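Prurna Speckle Mug, 12 oz
4 out of 5

I bought two of these in the spring to replace a set of diner mugs that had finally worn out. They come packed one to a box with a paper sleeve around the handle, and both of mine arrived in good shape. I paid for them myself.

The first thing I noticed was the weight. Mine came out at 340 grams on the kitchen scale, and you feel it once it's full. The handle takes three fingers without pinching, and it stays cool if you don't microwave the mug past a minute or so.
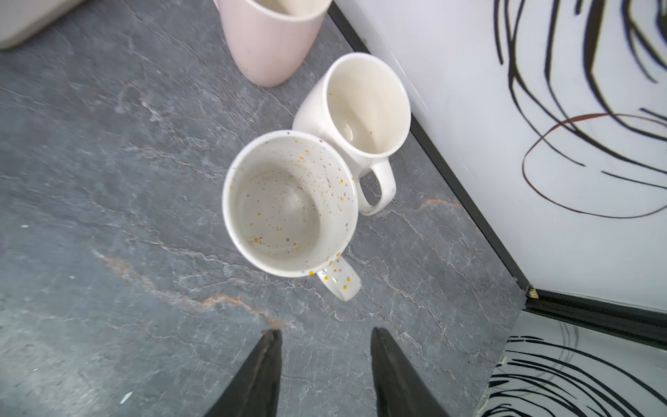 LESBERG, June

The dots carry on down the inside, thicker near the rim. Yellow and orange stand out the most, with pink, lilac and light blue mixed in. I wondered if they would wear off, so I kept track of the washes. At 112 trips through the dishwasher the glaze felt the same as it did new, and the dots had not faded next to the one I keep in the cabinet.

Coffee stains are the usual complaint with pale mugs. My plain white Marnix, the taller one with the narrow base, shows every bit of residue. The speckles hide a light ring pretty well -- maybe too well, so check the bottom before you pour. Baking soda and a damp cloth take care of it.

Two complaints. The foot is unglazed and a little rough, and it makes a scraping sound on stone. I went over mine with 200 grit sandpaper for a minute and that helped. Also, the shape doesn't stack. If shelf space is tight, the Park mugs stack better, but their handles are too small for me.

Heat retention is average. Coffee poured at 172 degrees was still fine to drink after half an hour with a saucer on top.

I'd buy it again, and I may get two more if the price stays where it is.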